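2023-11-02

# A day out at the Prosenwood tableware open day

I had been meaning to go to Prosenwood for years, ever since I found out that the little bowls I bought for my first flat were made there, and every year I either missed the date or had a cold. The open day falls in September, when the works let people in to see how plates, bowls and spoons get made, and the town more or less gives itself over to it. I've been slow writing it up (the notes were in my coat, and the coat was in the wardrobe until the weather turned), but I came home with such a full head that I'd like to get it all down properly, in case anybody is thinking of going next time.

## Getting there

I took the train to Alten and then the 254 bus, which winds through every village it can find before it drops you at the bottom of Prosenwood's long hill. If you have a choice, sit on the left. You get the river for most of the way, and then the old clay pits, which are ponds now with reeds round them and a great many geese. The bus was full of people carrying empty shopping bags, and I ought to have taken the hint, as I had only a handbag with me and regretted it by lunchtime.

It's a steep walk up from the stop, with a bench halfway that I was very glad of. At the top there's a yard shared by two firms, and you can go round both on one ticket. Alten Pottery (it moved up from Alten long ago and kept the name) is in the brick building with the sloping roof. Virk, who mould plastic tableware, are across the yard in something much plainer with a big sliding door. I had come for the pottery, and if you'd asked me that morning I would have said I'd give Virk ten minutes out of politeness. I stayed there for over an hour!

## The pottery

You begin in the clay store, which is cool and smells like a cellar after rain, and which I could happily have stood in all day. From there you go through to the casting room. I had always imagined that soup spoons, the deep Chinese-style sort with the short, thick handle, were pressed or carved somehow. At Alten they are cast. Liquid clay, thin as cream, is poured into a plaster mould and left to stand, and the plaster drinks up the water until there's a skin of firm clay all over the inside. Then the rest is tipped out, the mould is opened up, and there is your spoon, grey and soft and with a seam all the way along that somebody has to take off with a knife and a damp sponge.

We were allowed to try the sponging. I can report that it is much harder than it looks. Too little water and the seam stays put, too much and you start to wash away the rim, and I washed away a good deal of rim. Mine went back into the bucket to be made into slip again, which cheered me up, as at least it wasn't wasted.

The glazing room was my favourite. They had a long shelf of test tiles with the same glaze fired at different heats, and you could see it go from chalky to satiny to properly glassy as you walked along. At the far end were the crackle glazes, which I have loved since I was small and never understood. The explanation on the wall was very clear. The glaze and the clay both shrink as they cool, and if the glaze wants to shrink more than the clay will let it, it gives way in a web of hairline cracks. The potter then rubs in ink or strong tea or some such thing, wipes the surface clean, and the colour stays behind in the lines. You can't draw them or decide where they'll go. Two spoons out of the same mould, dipped in the same bucket and stood side by side in the same kiln, will come out with quite different webs.

Somebody on our tour asked whether you can eat with them, a fair question with all those cracks. The answer was that it depends very much on the glaze, and that the pieces rubbed with ink are sold for display, with a small mark on the foot. I was pleased to have that settled. I have one at home that I've been using for olives, and it is now retired and has buttons in it.

The big kiln was off for the day and had its door open, so you could put your head in and look at the shelves. It holds 600 bowls when it's packed well, and there's a chart by the door showing how they nest them in, which I photographed for my sister and which came out blurred.

## A word about lunch

There's a canteen between the two buildings, and it does a leek and potato soup with a roll that I would recommend to anyone. You choose your own bowl and your own spoon from the crates by the door, and it was nice to watch people dither over it. I took a brown bowl with a wide lip and a plain white soup spoon, and had it all to myself at the end of a long table by the window. The lip turned out to be too wide for the spoon, which kept sliding off it, so I spent a good part of lunch fishing it out of my soup. A bowl and a spoon ought to be chosen together, really, in the same way you'd try shoes with the socks you mean to wear.

The cake is 70p a slice and goes quickly. Have it first.

## Across the yard to Virk

I was not expecting to like the plastic works, I'll admit it. It's louder and brighter than the pottery and it smells faintly of warm raincoats. But the moulding line was so absorbing. The coloured pellets go in at one end from a hopper, all glittery, like something for a cake, and are melted and pushed into a steel mould, and a moment later the mould opens and out come the spoons on a little frame, joined up like the parts in a model aeroplane kit. They're snapped off, looked over and dropped into a crate. The line makes 3660 in a shift when everything is behaving.

What I hadn't known is how much of the shine comes from the mould. If the steel has been polished like a mirror, the spoon comes out glossy, and if it's been left with a bit of texture the spoon comes out matt, from the very same pellets. They had a pair to compare on a string by the line, and I had my thumb on them for ages. The glossy one looks smarter, and the matt one is kinder to fingermarks.

Their range is called Bruvudora, and it's mostly sold for picnics and nurseries. The colours are cheerful without being shouty, apart from the yellow, which is extremely shouty. I got talked into a set of beakers and have no complaints about them so far, though the lids need a firm hand.

## The table displays

Upstairs is the room where they lay things out together, pottery and plastic on the same tables, and I thought it was a lovely idea. You go about so much of your life thinking that the good things belong in one cupboard and the everyday things in another. 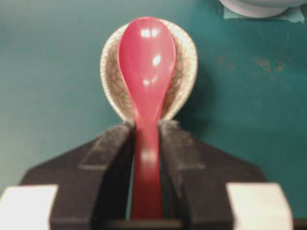
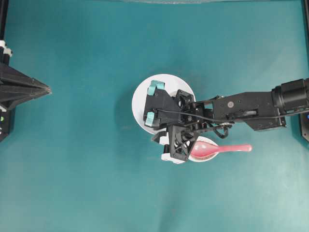
I have always been a bit of a snob about spoons, and the displays went a long way towards curing me. After a whole morning with crackle glazes I thought nothing could stand up next to one. In the first of my two pictures, though, there's a shiny red plastic spoon in front of a cream-to-beige ceramic one with fine dark brown crackle lines wandering all over the inside of its bowl, and they do each other nothing but good. The red is so smooth that it catches the light in little white glints, and the old-fashioned one behind looks all the softer for it. The second is more my idea of a supper table, a round white plate and a smaller white bowl on teal green, with a pink spoon laid across the bowl, and I have been wondering ever since whether I could get away with that green in my own kitchen. I'd never have put pink with it.

There were other tables too, one done up for a child's birthday and one with nothing but blue and white, and I went round them all twice. My only grumble is that the labels are printed very small, and you have to bend right over to find out what a thing is called. Bring your reading glasses.

## The seconds shop

Save some strength for it. The shop is on the way out, in a long shed, and it's where all those empty bags come into their own. Seconds from the pottery are on the left, mostly with a pinhole in the glaze or a wobble in the foot, and the ends of lines from Virk are in tubs on the right. I bought two small bowls with a crackle glaze (the unrubbed kind, safe for porridge, I did ask), the beakers, and a ladle I have no room for. Everything is wrapped in newspaper, and they'll tie up a parcel with string and make you a handle if you ask.

A few practical things. The floor in the casting room is slippery, so wear something with a grip. There are lockers by the ticket desk, though they're narrow and won't take a rucksack. The pottery tour has stairs in the middle of it, and there's a lift round the back that you have to ask for. The last bus down to Alten goes earlier than you'd like, and the one before it is the one everybody wants, so I'd start down the hill in good time and have another sit on the bench. I shared mine with a lady who had bought eleven egg cups and was already wondering where she'd put them.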